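Section 4. Arrival, Keypad Lock and House Systems
Undmont House, Unit 12
Last revised August 16, 2026

Read this section before your first night. Sections 1 to 3 cover booking, parking and the gate. If something in the unit does not match what is written, go by the label on the equipment and let the office know.

4.1 Opening the front door

1. Wake the Ellitov keypad by pressing your palm flat against it. The numbers light up.
2. Enter the six-digit code from your arrival message, then press the check mark.
3. Wait for the green light and turn the handle down within five seconds.
4. To lock the door when you leave, pull it fully closed and press the check mark once. You will hear the bolt move.

Note: The code starts working at 4:00 p.m. on your arrival day and stops at 10:00 a.m. on your departure day. It cannot be extended from the keypad. Call the office if you have arranged a late checkout.

Caution: Five wrong entries lock the keypad for 2 minutes. Pressing buttons during that time starts the wait over.

If the keypad does not light up at all, the batteries are low. Use the spare key in the lockbox on the stair post. The lockbox code is in the same message as your door code. Put the key back after you open the door, as there is only one.

4.2 Hot water

The Sernow water heater is in the hall closet, behind the ironing board. It is left in Away mode between stays and has to be switched over by the first guest to arrive.

1. Open the closet and find the gray panel at shoulder height.
2. Press MODE until the display reads HOME.
3. Leave the temperature where it is set.
4. Allow 17 minutes before the first shower.

Note: The tank will handle two showers back to back. For a third, wait a while or run the dishwasher later in the evening.

Caution: Do not turn the brass valve under the heater. It drains the tank onto the closet floor.

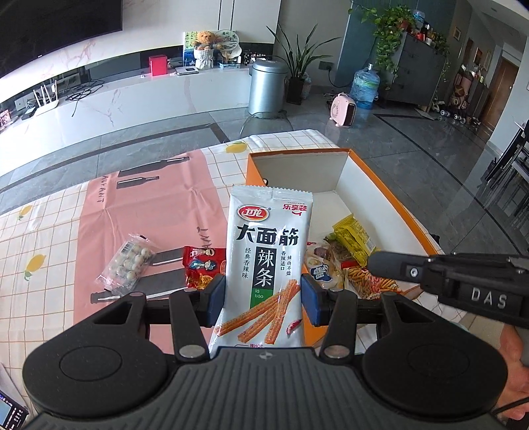 4.3 Heating and cooling

One Wan wall unit serves the living room and one serves the main bedroom. Each has its own remote, marked LR or BR on the back. The remotes look the same but will not work on the other unit.

1. Point the remote at the unit and press the large button.
2. Choose COOL, HEAT or FAN with the MODE button.
3. Set the temperature with the arrows. The unit takes a minute or so to start blowing.

Close the balcony door before you turn on cooling. A sensor on the door shuts the living room unit off when the door has been open for more than three minutes, and it does not restart by itself. Close the door and press the large button again.

The small bedroom has a ceiling fan only. The wall switch has two positions — the upper one is the light and the lower one is the fan. Speed is set with the pull chain.

4.4 Internet

The network name is UNDMONT-12 and the password is printed on the card inside the kitchen cabinet nearest the window. If the connection drops:

1. Unplug the router from the outlet behind the television.
2. Count to thirty and plug it back in.
3. Wait until the front light stops blinking before you reconnect.

Do not press the reset button on the back. It erases the network settings and someone has to come out to put them back.

4.5 Washer and dryer

The laundry closet is next to the bathroom. Empty the lint screen before each dryer load. Beach towels should be shaken out on the balcony first — sand in the drum was the cause of two service calls in July. Quiet hours for both machines are 10:00 p.m. to 7:00 a.m.

4.6 Who to call

Front office, 8:00 a.m. to 8:00 p.m.: dial 308 from the kitchen phone. Ngan-ling Hsiao handles door codes, checkout times and lost keys. Roscoe Pettigrew handles water, heating and anything electrical.

After hours, use the night number on the refrigerator card for leaks, lockouts and loss of power. Other problems can be left as a message for the morning.

Continue to Section 5, Trash, Recycling and Departure.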